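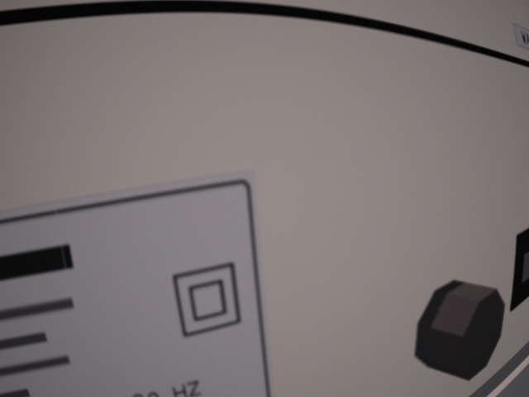 16 November 2022
Posted by Vesela Nedeljković to the Skeltham Harriers list
2 comments | 3 shares

Hi all,

Joris Segers wrote:
> Are we still entering two relay teams at Ormont? And is
> the short leg 2 km again, or did they change it?

Yes, two teams. The short leg is now 3 km and goes past the Van Wijk yard before it turns back along the canal. Ward is running first for the A team. The B team still needs someone for the last leg, so write to me if you want it.

Entries cost the same as last year and the club pays. Please bring your own pins. The bus leaves from the Fladis parking lot at 7:30 and will not wait.
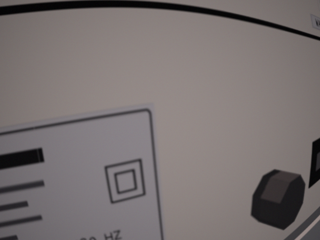

Light gray panel with a curved black line near the top.

Club shirts will be handed out on the bus. Return them to me by the end of November.

Vesela

Comments

Milan Willems: I can do the last leg for B.

Teun Van Dijk: Driving myself, so don't hold a seat for me. Is there parking near the start?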